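Cisard Asks Whether Anyone Needs Another Kitchen Set

April 2022 -- Housewares maker Cisard will start selling its Fovorska table set this month, and the company is making fewer promises than is usual in this business. Fovorska will not make anyone a better cook. It is a small group of plates, bowls and cups in quiet colors, priced separately so that shoppers can skip what they don't want.
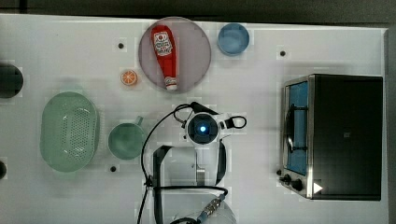 Gray plate, blue bowl and pale green colander on a white table.

"I have read a lot of catalogs that say a bowl will change your life," said Fulgencio Gallegos, head of product at Cisard. "I own bowls. I'm waiting."
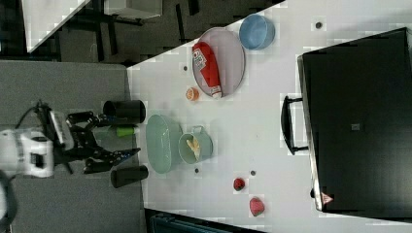
Color matching is the one claim Cisard will stand behind, and even there Gallegos has doubts. The company asked 559 households in January what they look for in tableware, and matching came well down the list, behind price and storage. The green mug and the long green dish do look good side by side, and a red ketchup bottle left on the gray plate does them no harm. Whether that is worth replacing a cupboard full of working dishes is a question Cisard leaves to the buyer.

Maxine Mudgway, who buys for the Faulkner stores, took a first order of 931 pieces after turning down a larger one. "They offered me 2000," she said. "I'd like to see some of it leave the shelf first." 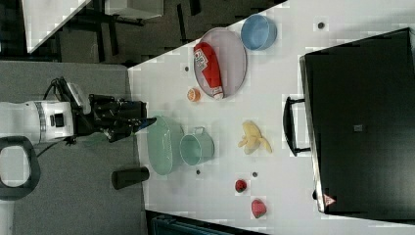

Mint-green cup and dish with fruit, ketchup and the blue bowl.

Fovorska will be sold at Faulkner stores and through Cisard directly. Food is not included.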